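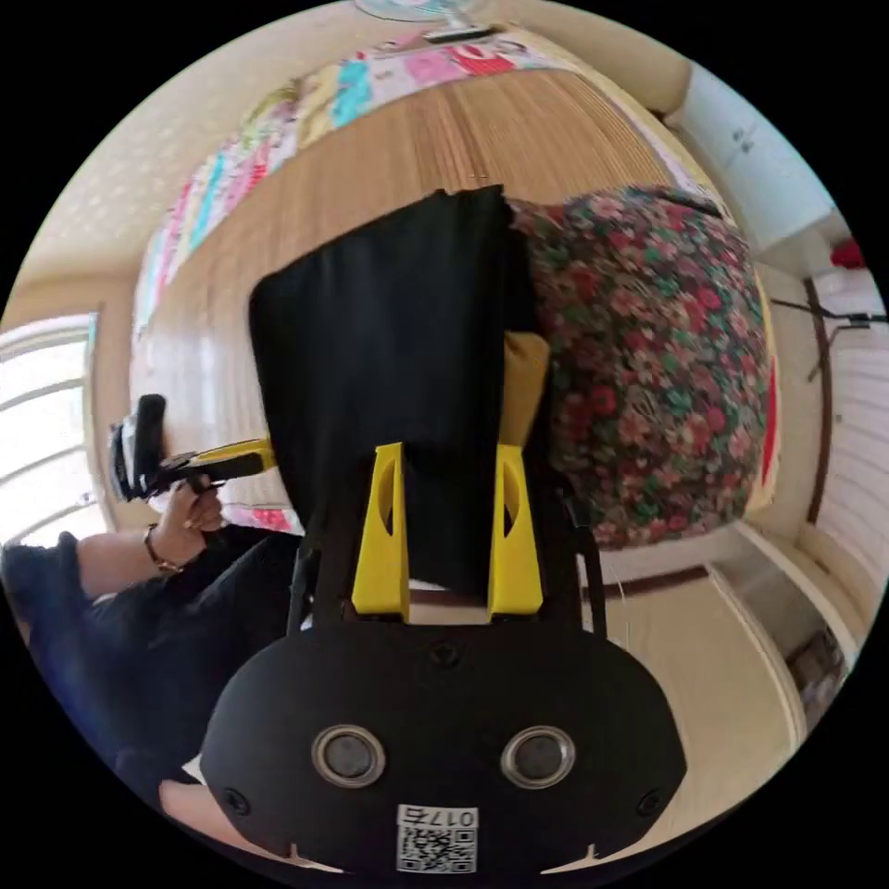

Ilham Ngui

Herkeo opens textile sorting room in Idanside

Households in Idanside can now hand over bedding, curtains and lengths of cloth to be sorted, mended and passed on, following the opening of a new sorting room by household textiles group Herkeo.

The room is on the first floor of the old Mok building, above the shop that Herkeo has run there for three years. It opened to the public in September and takes quilts, blankets, cushions, tablecloths, curtains and plain fabric. Clothing and shoes are still handled at the Tusport depot and should be taken there as before.

Until now, all household textiles given to Herkeo in Idanside were driven to Tusport unsorted. The depot has little space for large items, and quilts in particular were often stored in sacks for weeks before anyone could look at them. Sorting them in Idanside means that pieces in good order can go straight down to the shop, and only the rest need to travel.

The work is done by hand on a wooden surface in daylight from the window. Patchwork quilts, floral bedding and plain dark cloth tend to come in together, often rolled up in one another, and the first job is to separate them. Each piece is opened out, checked on both sides, and folded again or set aside for mending.

Kartini Harahap, who manages the sorting room, said good light mattered more than any other part of the set-up.

"Black cloth is the hardest thing we handle," she said. "You can't see a worn patch or a moth hole under a weak bulb. You have to hold it up near a window and look through it. Patchwork is slower, but it's easier in a way. If one square has gone you can see it's gone, and you can usually find something to put in its place."

Pieces are sorted into three groups. The first is ready to use and goes to the shop. The second needs mending – a split seam, a missing patch, a binding that has come away – and is kept in Idanside for the weekly mending table. The third is too worn to be used as it is and is cut down for patches, stuffing or cleaning cloths.

The mending table runs in the evening, from half past six, and has places for 17 people. No experience is needed. Needles, thread and thimbles are provided, and anyone who would like to work on a quilt of their own may bring it along, provided it has been washed. Those who come regularly will be shown how to replace a patchwork square without unpicking the whole row, and how to re-bind an edge.

Herkeo is also starting a cloth library in the same room. Offcuts and plain lengths will be kept by colour and weight, and members can take what they need for repairs at home. Membership is free for the first year. Black, navy and mustard cloth are already well stocked. White cotton and small floral prints are wanted, as these are the fabrics most often missing from older patchwork.

"People keep quilts for a long time before they give them away," Ms Harahap said. "We get them with notes pinned on, saying who made them. We keep the note with the quilt. If it goes to the shop, the note goes with it."

Handing in textiles

Items should be clean and dry. Please fold quilts and blankets loosely and do not use vacuum bags, as the filling has to be checked before it can be passed on. Pillows, mattress toppers and electric blankets cannot be taken. Curtains are welcome with or without hooks, but poles and rails should be left at home.

Small amounts can be left at the shop counter during opening hours. Anyone with more than two large bags is asked to ring first so that a time can be agreed. A collection service is available within Idanside for people who cannot bring items in themselves, and there is normally a wait of a few days.

Quilts needing repair that belong to the person bringing them in can be left for an estimate. Herkeo aims to give a price within 24 hours. Straightforward seam repairs are done in Idanside, and larger jobs, including full re-backing, are sent to the workroom at Tusport.

The stairs to the sorting room are steep and there is no lift. Shop staff will carry bags up on request, and mending table places can be arranged on the ground floor for anyone who needs one.

About Herkeo

Herkeo collects, repairs and resells household textiles from its depot and workroom at Tusport and its shop in Idanside. Income from the shop pays for the repair work and the mending table.

Press enquiries: Ilham Ngui, Herkeo, Tusport. Visits to the sorting room can be arranged in the mornings.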